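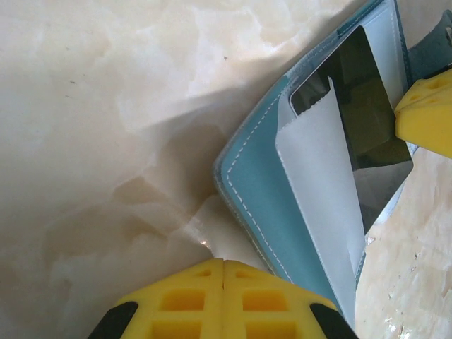 Fig. 1. Card case, teal blue, lying open on marble.

Punch Cards in Luvwood: Who Fills Them Up and Who Forgets Them
Hanyu Kang
Final project report, Consumer Math and Statistics
June 27, 2026

Why I picked this

My mom has had the same Uchida bakery card since I was in middle school. It has four holes in it. She goes to Uchida all the time, but she never has the card with her, so she gets a new one, and then that one goes in the kitchen drawer with the others. I wanted to know if everyone does this or if it's just my family.

A punch card is a pretty simple deal. You buy something, you get a punch, and when the card is full you get something free. The store gives away a coffee or a roll and hopes you come back more than you would have anyway. I started out thinking the stores were losing money on these. I changed my mind halfway through, which made me rewrite the whole middle of this report.

What I did

I asked 80 people to show me every paper punch card they had on them. They were mostly students, plus some parents and teachers and two of my neighbors. I wrote down the store, how many punches the card needed, and how many it had. I didn't write down names. If somebody said they had more cards at home I made a note, but I didn't put those in the main numbers since I couldn't see them (my mom's drawer is not in the data, sadly).

I also talked to the owners of three places in town: Imura, the coffee shop by the bus stop, Uchida, and Jallomance, the used bookstore. Imura needs ten punches, Uchida needs eight, and Jallomance wants twelve, with one punch for each book.

What I found

The 80 people had 109 cards on them. That sounds like more than one each, but a lot of people had none and a few people had a whole stack. One teacher had so many that I had to borrow a second sheet. This is why we learned about the median and the mean in the same week, I guess, because the median was one and it told me more about a normal person than the mean did.

Only 13 of the cards were full. I thought people would run to the counter the minute they got the last punch, but the full ones were just sitting there. When I asked why, some people said they were saving it for a bad day. I kind of love that. Others hadn't noticed.

The most common number of punches was one, and after that it was two. The middle of the graph is nearly flat, then there's a little bump close to the end. My teacher had told us about an idea where people speed up when they get close to a goal, and the bump could go against that or with it, depending how you look at it. If people really sped up, you'd expect fewer cards stuck at nine. But maybe they stop because they're saving the last one too. My data can't tell those apart. I'd have to follow the same cards over time — and I had one semester.
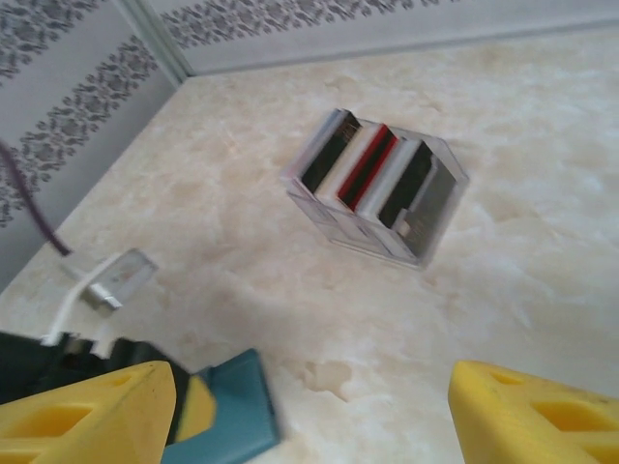 Fig. 2. Clear acrylic card holder on a countertop.

What the owners said

The owner of Imura keeps good records and let me see the totals for April. The shop sold 2,002 drinks that month. She counts free ones on a separate line, and she told me it's a small line. She didn't want me to print the number, so I won't, but it was smaller than my guess. What she really likes about the cards is that they're cheap to print and people see the name every time they look for their bus pass.

At Uchida they said almost the opposite. The bakery gives away a roll for a full card, and the regulars get rolls anyway at closing time. They only keep the cards going because customers complained the one time they ran out.

Jallomance was my favorite interview! The owner there doesn't check the cards very hard. If you have ten or eleven and you look sad about it, you get the book.

Problems with my survey

I asked people in places where I already was, mostly the cafeteria and outside the library, so this isn't a random sample. Students probably carry fewer cards than older people do. I also only counted paper. Plenty of people said they use an app for the bigger chains and I had no good way to count those.

And I messed up the first day. I forgot to write how many punches each card needed, so I had to go back and look them up store by store. One place had changed its card from ten to eight at some point and both kinds were still going around. I marked those with a star in the appendix table.

What I would do next

I'd like to hand out cards with numbers on them and get the full ones back, so I could see how long each took. The owner of Imura said she'd be up for it in the fall if I pay for the printing. I'd also like to test giving people a card that needs twelve but already has two punches in it, against a plain ten. It's the same amount of coffee either way, and I bet the first kind gets finished faster.

I did clean out the kitchen drawer with my mom after all this. We put the Uchida cards together and asked if they could be combined, and they said yes, so we got two rolls.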